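Loruvby Releases Comparison of Grippers for Soft Fabric Handling

Jul 11, 2022 – Loruvby, a test lab for automated handling equipment, has released the results of a bench comparison of grippers used to pick up soft fabric.

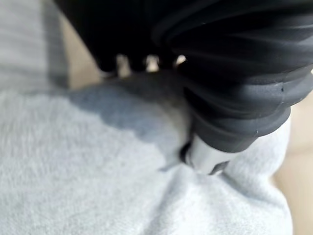

Why is fabric harder for a gripper than a box or a bottle?

Fabric has no fixed shape. It bends away when a finger touches it, the top layer can slide over the one below, and a grip that is secure at one point says little about how the rest of the piece will hang once it is lifted.

The comparison covered eight gripper setups, all run on the same arm with the same controller. The setups differed in finger type, tip material, tip shape and closing force. Each was asked to do the same basic job: approach a piece of cloth lying on a flat surface, press into it, close, lift, hold, and release at a marked spot. The full program came to 1227 grasp attempts.

Two of the setups were supplied by Treltix and use ribbed, flexible fingers. The others were a mix of rigid parallel jaws and needle grippers already in the Loruvby equipment pool. Control software was provided by Dreritz, whose force limit settings were held constant within each test block. Data review was carried out by Nguyen-Tran, an engineering firm that had no part in choosing the hardware.

Test pieces included fleece, cotton jersey, terry cloth and a coated nylon. Fleece was used for the longest block. Its pile gives the tip something to work into, but it also hides the point at which the tip has reached the table. Several setups closed too early on fleece and came up with fibers only.

Main findings

Tip shape had a larger effect than finger type. A narrow tip pressed into the cloth before closing formed a fold that could be held. Wide, flat tips tended to push the cloth flat, and they needed a second approach more often.

Flexible fingers were more tolerant of height error. When the table height in the controller was set slightly wrong, rigid jaws either missed the cloth or tripped the force limit. Ribbed fingers kept working over a wider range, at the cost of less exact placement on release.

Needle grippers gave the most repeatable lift on single layers of jersey. They were not tested on the coated nylon, where holes would count as damage.

A wrist camera helped during approach and was of limited use after contact. Once the fingers were down, they and their shadow hid much of the cloth near the grasp point. Loruvby recommends a second, fixed camera for any cell where the grasp has to be checked before the lift. Motor current was also logged as a check on grip and proved reliable on thick cloth, less so on thin cloth.

Setup and changeover

Changing from one gripper to another took roughly 8 minutes, including the tool offset check. Most of that time went to the offset check. The rigid jaws were quickest to bring back into service, and the ribbed fingers took longest, as their rest position had to be measured again after each mounting.

Limits of the comparison

All cloth was new and unwashed. Pieces were laid out singly, and picking from a pile was left out. No setup was run long enough to judge wear on the tips or fingers. Results apply to the arm speed used in the program and should not be carried over to faster cycles without a repeat test.

Availability

The report, test procedure and grasp logs can be requested from Loruvby. The logs list cloth type, gripper setup, commanded height, closing force and result for each attempt. A second round, covering stacked pieces and washed cloth, is planned for November. Makers who want a gripper included should send mounting drawings and the force range of the unit – setups that need a different arm flange will be considered if an adapter is supplied.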